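Joler Workshop Notes
Home > Builds > Two-armed helper > Part 3

Teaching the arms to pick up washing

If you've followed the first two parts you should have a pair of arms bolted down, wired up and waving at you without knocking the kettle over (ours took a few evenings to reach that stage, so don't fret if yours is still twitching). Now comes the bit we'd all been looking forward to at the Ustbridge workshop, which is getting them to take hold of something soft.

Cloth is a funny thing to grip. A wooden block stays where it is, but a sleeve slides off, folds under itself and hides the very edge you were aiming for. Be patient with it, and put the kettle on before you start.

What you'll need

Both arms with their mounting plates and fingers fitted
A laundry basket with small holes in the sides
One small cotton top, nothing you'd mind snagging
A clear bit of floor

Step 1. Set the open position

Open the fingers of each gripper until they make a good wide V, then save that as your open position. Do the left and right separately, even if you built them on the same afternoon. Ours came out 3 degrees different and we never did find out why!

Step 2. Turn the grip down

Start with the motor limit at 21 per cent and creep upwards. You want enough squeeze to lift the cloth and no more. If the motor hums when the fingers are shut, come back down a little and try again.

Step 3. Come in over the near edge

Put the basket on the floor in front of the left arm and bring the wrist over the rim, fingers pointing into the basket. Look for a fold that stands up by itself and close on that. Keep the right arm well out to its own side with its fingers open while you practise, and check that neither arm's cables can catch on the rim.
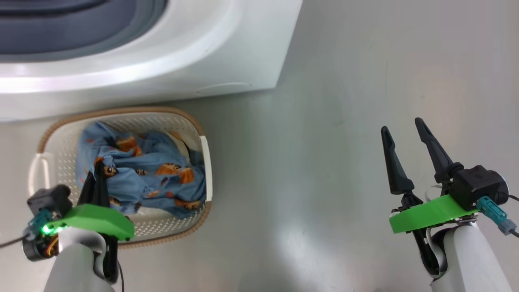
Step 4. Lift slowly and save the move

Raise the wrist a hand's width, pause, and see whether the cloth comes with it. If it slips, go back and take a deeper fold. Once you're happy, save the move and run it again with the top dropped in differently each time. We stopped at 83 goes, by which point it was well past supper.

Part 4 covers passing the cloth from the left hand to the right.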